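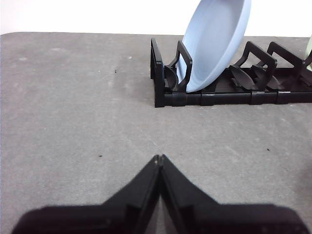 Black rack, gray tabletop, and a few specks holding out.

The dish rack is the one thing in the kitchen that gets soap and water near it every day and almost never gets washed. Mine went 183 days, going by the calendar on the pantry door, and I'd rather not talk about what was under it. So, some notes on racks, plates and the surface they drip on.

Put the rack where the water can go somewhere

If yours drains into the sink, good. If it sits out on a table like a centerpiece, slide a tray or a folded towel under it and change the towel when it starts to smell like a gym. Fulvio Amato, who ran the kitchen at the Marino for years, used to tilt his by sticking 2 bottle caps under the back feet. It looks ridiculous. I do it too.

Black plastic hides coffee stains and shows every bit of hard water. White plastic is the other way around. Pick your disappointment.

Plates go in first, on edge, all facing the same way

Leave an empty slot between them if you have the room. Two plates leaning on each other will stay wet until March. Hold a plate by the rim when you move it – your thumb on the clean face is how you get a thumbprint on the clean face. 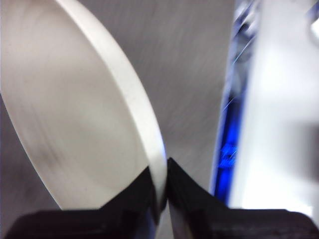
Bowls are worse, being mostly interested in holding water. Tip them forward and accept that one will fall over in the night and wake the dog. Lids go at the end of the row, where they can roll off without taking anyone with them.

Gray smudges on white dishes are usually metal rubbed off the cutlery. A paste of baking soda and water takes off most of it. Finlay MacLeish wrote in to recommend toothpaste, which also works and leaves your dinner tasting faintly of bedtime.

Wash the rack itself

Warm water, a splash of white vinegar, 9 minutes in the sink, then an old toothbrush in the joints. Rinse, shake, and let it dry upside down on the towel. 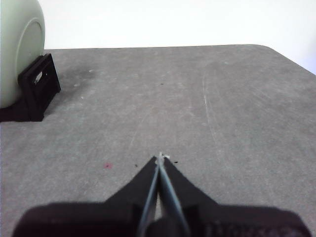 Wipe the table last

Crumbs first, with a dry cloth, then a damp one. Do it in the other order and you're making paste. Mottled gray is a wonderful color for a work surface if you don't want to know what's on it, so get your head down low and look across it toward the window. Scuffs that survive a damp cloth can have a little baking soda. If they survive that, they live there now.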